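Stop counting episodes

Everyone quotes the total. We had 1,525 demos by June and the policy still couldn't deal with a bag whose handles had flopped over. So what was the total for.

My view, after a stint at Brutgate and now in Hileston – it's the spread that matters. 100 examples with the groceries shuffled, the basket shoved over, a differnt operator driving. I'll take that over a thousand clean ones. Clean ones all look the same. The model learns the table.

And soft stuff. Please. Bags, handles, fruit next to packets. Boxes and cubes are easy to reset, so everybody records cubes. 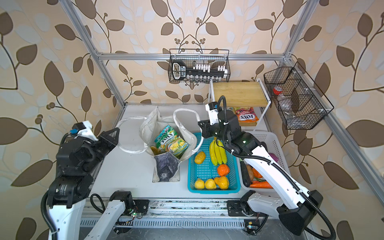
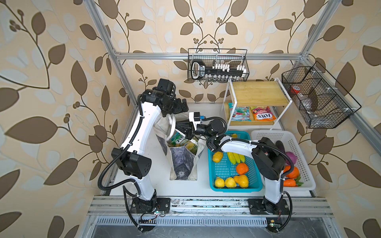 Two arms, one tote, groceries.

Slow work, sure. The Lagos group got 163 usable ones out of a whole month and felt bad about it. They shouldnt. Keep the fumbles too, label them, dont bin them. Plakero throws out every episode with a regrasp in it, then wonders why the thing freezes when a grip slips. It's never seen a second try. More on labeling next time, if I get to it.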